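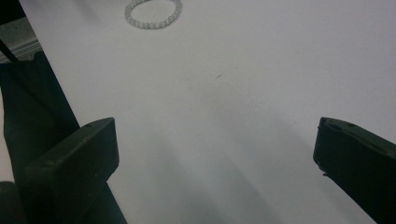

Beaded bracelet, translucent whitish gray.

Renata Arancibia
11 Jun 2025
Thread on how a borrowed necklace gets onto a carpet and back into a vault. I handle accessories paperwork for a small styling office. Most of the job is forms. 1/

The loan agreement comes first. The house sends a condition report with macro photos of the clasp, hinge, and every prong. The stylist countersigns. Anything not noted at handover is treated as having happened on our side. 2/

Next, insurance. The piece is covered at replacement value under the house's policy until it crosses our threshold, then under ours. The time of transfer is written to the minute. Lüthi wants it in local time and UTC. Orlow accepts local. 3/

For the November gala we had 40 pieces on hold and used 2. This ratio is normal. Holds are made before the dress is final, and a neckline change removes most of the necklaces in one fitting. 4/

Exclusivity clauses are where it gets slow. A Sternirier loan for the ears usually means no other jeweler on the neck or hands. Plain wedding bands are exempt. Family pieces are exempt only if declared in writing before the fitting. 5/

Weight matters more than people expect. The heaviest collar I have cleared was 259 grams. A bias-cut silk gown can't take that at the strap, so it has to sit on skin, and then the back closure needs a silicone pad. The pad goes on the inventory too. 6/

Clasps: box clasp with figure-eight safety, fine. Lobster, fine. Magnetic, no. Flaseo sent a magnetic cuff last season and it went back the same afternoon. 7/

Guards. Above a set value the house assigns one, and he travels in the same car. Book a car with a real third seat. Constanza Cisternas, who runs our car desk, now asks for the guard's name before she asks for the client's. 8/

Credits are contractual. The wording is supplied, accents included, and it has to go to the photo agencies before arrivals start. If a caption runs with the wrong house we have to file corrections outlet by outlet. My record for one pair of earrings is 911 emails. 9/

Return is the same night unless the contract names an after-party. Piece comes off, goes in the original tray, gets checked against the handover photos under a 10x loupe, both parties sign. No signature, no release from liability. 10/

Someone asked about cleaning. We don't. Makeup residue is noted on the return form and the house's workshop deals with it. Alcohol wipes on pearls or opals will void the coverage. 11/

Next thread will be on customs carnets for pieces flown in for a single event. 12/12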